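Week 9 handout -- Teaching by demonstration, part 2: hand guiding vs. remote control

Read before lab. Bring your log sheets from last time, the ones with the gripper timing column filled in. If yours is blank, copy it from your lab partner before you come in.

Recap from last week

A demonstration = one run of the task, start to finish, with joint positions, gripper state and camera frames all on the same clock. No clock, no demo. Three groups turned in runs where the gripper stream lagged behind the joints. Those can't be used for training, sorry. Check the sync flag in Trumudico before you hit save, not after.

Two ways to get a demo:

Hand guiding (kinesthetic). Arm goes into free mode, you hold it near the wrist and move it through the task. You feel contact directly. Downside -- your hands and sleeves end up in the camera view, and the policy learns from images that will never look like that again at run time.

Remote control (teleoperation). You stand back and drive the arm with a leader arm, a joystick or a hand controller. Images are clean. Downside: no feel, or very little. People squeeze too hard, come down too fast, and pause a lot.

Pauses matter more than you'd think. A policy trained on demos full of pauses learns to pause. Then it sits there, because the picture doesn't change while it sits, so it predicts sitting again. We trim any stretch where nothing moves, but trimming is a patch. Better to plan the move before you press record.

Free mode, a few notes

Gravity compensation has to know the weight of the gripper. Change the gripper or add a camera mount, change the payload setting. If the arm drifts down when you let go, payload is set too low. If it drifts up, too high. Stop and fix, don't fight it. Fighting it shows up in the data as a slow wobble and you wont see it until you plot the wrist.

Hold with two hands. Stay off the elbow. Don't guide the arm straight out to full reach, the joints near a singularity will feel stiff and then let go all at once.

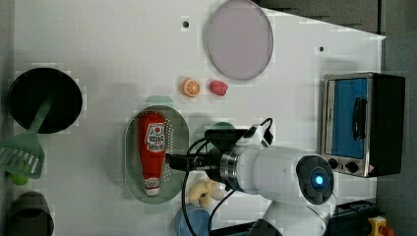
Task design. Most weak datasets I grade are weak here, before anybody touches the arm. Write the task as one sentence with a start state and an end state. "Clean up the kitchen" is not a task. "Move the ketchup bottle from the green tray to the pink plate, release it, back off" is a task, and a second person can say yes or no at the end. Pick the grasp ahead of time too. A bottle lying on its side can be taken across the middle with a top-down grasp, and then you have to decide if it gets set down flat or stood up. Decide once, write it on the sheet, everyone in the group does it the same way. Mixed strategies (one person grabs the cap, one person grabs the middle) give you a policy that aims between the two and grabs neither well. Same for the slotted spatula across the pan: handle or head, pick one.

Varying the start state

Strategy stays fixed, start positions don't. Shift the object, turn it, swap what's near it. Change one thing at a time for the first batch, then mix. If every demo starts from the same spot the policy can pretty much ignore the camera and still get a low training loss. Looks great on paper, fails when the bottle moves a hand's width.

Leave some clutter in. Toy food, bowls, whatever is on the bench. A bare table in training and a full one in testing is the most common mismatch we see.

How many

Target for the assignment is 200 usable demos per group. Last year's class set in the Skanis folder has 459 raw runs, 269 left after filtering. Look at the rejected ones, it's worth an hour. Mostly late gripper close, dropped object, operator changed their mind halfway.

Keep failed runs in a separate folder with a short note. Do NOT delete. We use them in the unit on corrections.

Correcting a policy (preview)

Run the trained policy, operator keeps a hand on the controller, takes over when it starts to go wrong, gives back control after. Save only the takeover part, plus a short lead-in. These fix drift much faster than more full demos do. Reading: chapter on interactive imitation in the Nolumden notes, skip the proofs.

Lab rules, again

Know where the emergency stop is before power on. One person drives, one person watches the arm and nothing else -- no phone. Speed limit stays at the lab setting for remote control. After a stop, clear the table by hand before you re-enable.

Due next week

Task sentence, grasp choice, start-state plan, one page. Plus nine pilot demos, sync flag checked. Upload to the Nakamura share, group number in the folder name. Late pilots lose your slot on the arm, the schedule is full through March.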